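Notes from a week of teaching by hand. Posting as a thread so I can find it again. 1/ 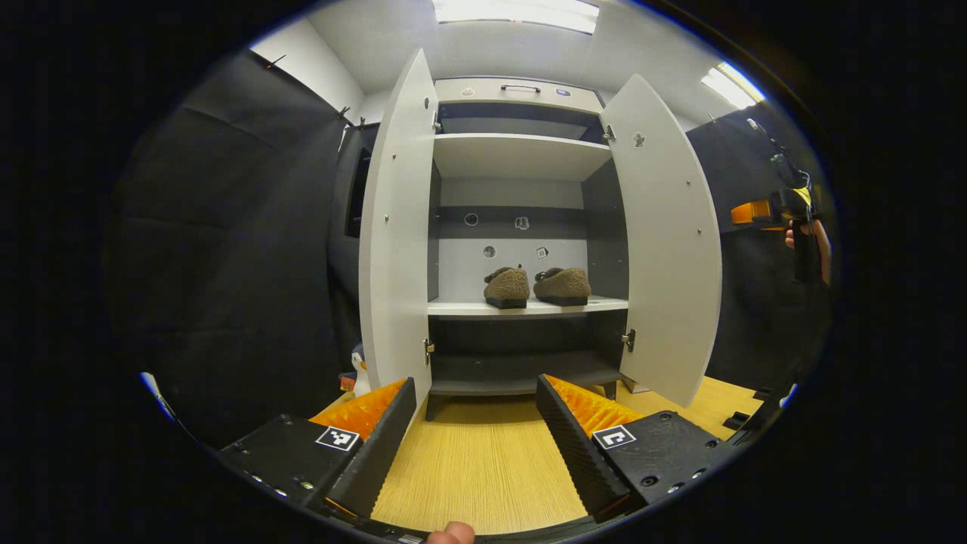
The task set is household storage: doors, shelves, shoes. Each demonstration is one person doing the job with a hand-held gripper in each hand. No arm in the loop. The arm comes later and has to live with whatever we recorded. 2/

Slippers are harder than they sound. Fuzzy uppers give the orange pads plenty to hold, but the thickness changes with every squeeze, so finger width at contact is a poor label for "grasped". We now mark the grasp from when the object starts moving with the fingers. 3/

Doors first, shoes second. If you demonstrate with the doors already open, the policy never learns to check. We record 100 episodes from closed, then 30 from open, and keep them in separate folders. Labelled, please. February's weren't. 4/

Speed. New operators move at human speed, and the wrist view turns to grey mush. Abílio Coelho's rule is to count to 5 between opening a door and reaching in. Dull, but his episodes almost never get thrown out. 5/

Fiducials on the finger housings: wipe them before every session. A thumbprint across a marker costs you the finger width for half an episode, and you won't notice until processing. 6/

We tried the same task by remote control on Tosh, our older arm. Joint data is cleaner and you can't demonstrate something the arm can't reach. Downside is the pace — the operator took 4 times as long per episode and started avoiding the lower compartment altogether. 7/

That avoidance shows up in the trained behaviour, by the way. Tosh will put a slipper on any shelf you like as long as it's the middle one. 8/

Current split: hand-held for volume, remote control for corrections near the hinges, where the arm's elbow matters and a person's doesn't. 9/

Next up is pairing. Toes out, side by side, left on the left. The colour of the trim helps with orientation. Will report once the Akska scripts stop dropping timestamps. 10/10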